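Who Checks the Checklist? Safety Rules for Small Gripper Cells
Project report, submitted 02/09/2024

1. Why we picked this

Our group was asked to assess whether the Kelora handling code, the in-house rule set our program uses for small robot arms, makes a pick-and-place cell any safer. I went in doubtful and have come out only slightly less so. The code runs to 12 pages. Most of it concerns who signs what.

2. What the code asks for

Every new task must be tried in simulation before anyone powers the arm. The Prerberg lab sets the bar at 1,000 simulated grasps per object class, and Flollalport, our partner site, asks for 2,000. Neither document explains its number. We asked both sites and were told the figure had been carried over from an earlier version.

There is also a rule that the workspace be "representative." The term is never defined. A tidy bench would satisfy it, and so would a cluttered one — the assessor decides on the day.

3. What we did

We ran the Kushwaha task set, which has the gripper pick up mixed small items from a flat surface, and logged each grasp against the code's pass criteria. It took some 2 weeks, a good part of which went to reformatting logs so the template would accept them. Dropped objects were recorded as failures. Near misses had no column, so we added one, and our assessor asked us to take it out again.

4. Where the rules fall short 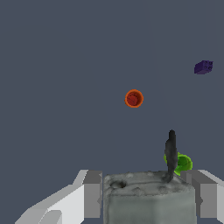 Object classes are the weakest part of the code. It sorts everything by size and colour, as though an object's behaviour in the fingers followed from those. The rough grey block between the fingers is irregular and pitted on top, with a tall dark piece rising from its right side, yet on our form it gets the same line as the little orange cup out on the open surface. A grasp plan for one tells you very little about the other.

We would like the code to require a note on surface and shape for each item, plus a stated reason for any grasp count. Whether either change would reduce incidents, we can't say. The program's incident log only goes back to February, and it has gaps.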